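How to Index a Samizdat Memoir (Without Losing Your Mind)

By Roswitha Fuchs
Feb 10, 2026
7 min read

I spent most of January building an index for the Kälin typescript, a dissident's memoir of 197 pages with no chapter titles, no dates in the margins and a cast of people who change names whenever the police come near. I loved every minute of it! If you have a text like this (a photocopied memoir, an underground journal, a bundle of letters), you can make a useful index at home, and I'd love to talk you into trying.

Start by reading the whole thing once with your hands in your lap. No notes. It's hard, I know, but on a first pass you can't tell who matters. A man called "the bookbinder" walks through on page 11 of my typescript and I'd have skipped him. He runs half the distribution network by the end.

Number the pages

Use light pencil on your copy, bottom right corner, and never touch the original. If the pages already carry numbers, keep them and put yours in square brackets. Typists working in a hurry repeated numbers all the time, and mine has two page 86s, both wonderful.

Make one entry per line

On the second reading, open a spreadsheet with four columns: heading, subheading, page, and your own remark. Type every person, place, group, publication and event as you meet it. Don't merge anything yet. Kesska and Karberg both turn up in my memoir as towns where copies were typed, and for a week I was sure they were one place misspelled. They aren't, and I was so glad I'd kept the lines apart.

I ended up with 2250 lines, which sounds like a lot until you get into the swing of it.

Sort out the pseudonyms

Now the fun part! Sort by heading and look for people who share a story. When you're certain that two names belong to one person, choose the name used most often and send the other to it:

Bookbinder, the. See Trokurthorpe, M.

When you're only fairly sure, use "See also" and put your reasoning in the remark column. Leave it visible to the next reader. Please don't guess in print at the real identity of someone who took trouble to hide it, especially if the family may still be around.

Trim and merge

Go down the sorted list and join matching lines, so that twelve scattered page numbers become one entry. Anything with more than six page numbers wants subheadings. "Arrests" on its own is hopeless, but "Arrests: of typists" gets people where they're going. My list came down to 1486 lines at this stage, and I do my merging in long evening sessions with a pot of tea.
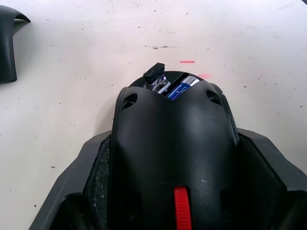 Black mouse with its two AA batteries showing.

Check it backward

Pick entries from the end of the alphabet, turn to the page and see if the thing is there. Working from Z keeps you from drifting back into the story (I drift very easily). Fix what you find, then hand the index to a friend along with three questions about the text and watch where they look first. Add those words as headings too.

Save a plain text copy next to the spreadsheet and put your name and the edition you used at the top.

Related

Reading Faded Carbon Copies
A Beginner's Guide to Transliterating Names
Who Typed It? Comparing Typewriter Faces
Writing Footnotes for an Underground Journal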